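Ticket 534 — Drinks table, paper covering and tape grid
Opened by: Villads Damgaard
Status: open (was closed, reopened by me)
Product: Ornau table paper, brown, with blue tape

Complaint as first logged: tape edges look ragged and the paper has creases. Holst closed it with "normal wear, no action." I don't buy that. I asked what normal means and got a link to the same help page twice. 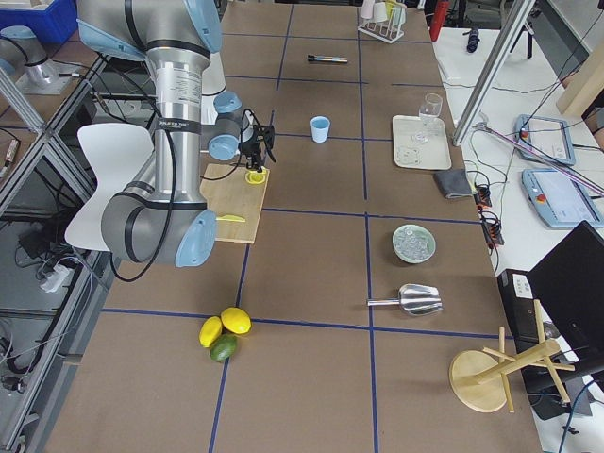

Holst's next theory was that the ice bowl leaks and the damp lifts the tape. Maybe. I put the bowl on dry kitchen paper for 147 minutes and the paper stayed dry. I also swapped the lemon board to another cell, as told in step 6 of the help page. No change that I could see.

Sat 9 October: Irkimo support says the covering was laid too tight and the seam pulls. That at least fits the creases. It doesn't explain the tape, and they went quiet when I said so.

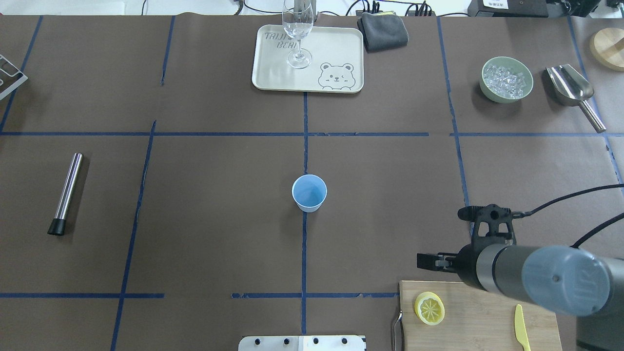
Table from overhead, cup at center, seam near the upper middle.

Still to try:
— new tape on one line only, the rest left alone
— Ustine roll (part 271) in place of the Ornau paper

Please don't close this again until someone has read it. "Works as expected" is not an answer — I'd like to know who expected ragged edges. I'll add a note when the new tape has been down a week.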